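Haworthia truncata 'Wróbel' – seed-grown plants in 3 inch pots

I've been growing this one since 2019, when Henryk Domański mailed me a padded envelope of seed and a note that just said "be patient." He wasn't kidding! The plants I'm listing now are the first batch I've felt good about selling, and I'm a little sad to see them go.

If you haven't met Haworthia truncata before, the leaves look like somebody took a pair of scissors to the tops. They stand up in two rows, fan style, and the flat ends have a cloudy window that lets light down inside the leaf. In the wild most of the plant sits below ground with only the windows showing. In a pot I keep mine higher than that (easier to see, less rot), and they don't seem to mind.

'Wróbel' is Henryk's name for his own line. The windows are rougher than on my other truncatas, with pale squiggly lines, and the leaf sides turn a brownish purple if you give them some morning sun. Seedlings vary, so yours may have more lines or fewer. If you want a particular look, email me before you order and I'll pick one out for you.

Light: bright shade, or an east window. Hot afternoon sun will scorch the windows and those marks stay.

Water: soak it, then let it dry right through. I go very light in high summer, when it mostly sits and sulks.

Soil: mine are in pumice with a bit of sifted compost. Go gritty, and use a deep pot, the roots are thick and they head straight down.

Cold: keep it above freezing. I bring everything in at 40 F and I sleep better.

Price: $13 each, bare root or potted, same price. Bare root travels better if you're far away.

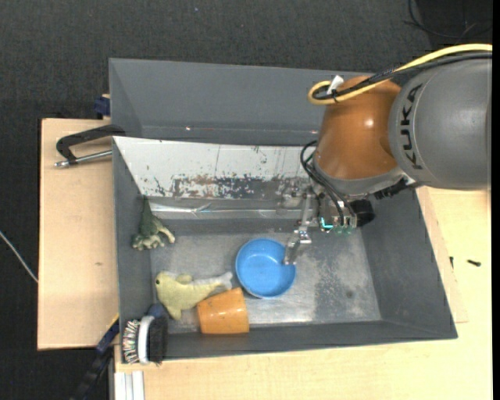
Potting day is when I get asked the most questions about mix, so let me save you an email. I stir up a big batch at a time, dampen it a little to keep the dust down, and let it sit overnight. Use the roomiest thing you own for mixing. A large gray open-topped bin like the one in the photo is the kind of shape you want, with plenty of room for your arms and a wide top so you can see any dry patches. A bucket works too, but I always end up with half of it on my shoes.

Shipping is by regular mail, well wrapped, and I hold orders when it's freezing at either end. Anything ordered in a cold snap may wait until late February. I'll write and tell you if yours is one of them.

Listing updated Dec 11, 2025. Offsets of the variegated one are sold out, sorry Irena!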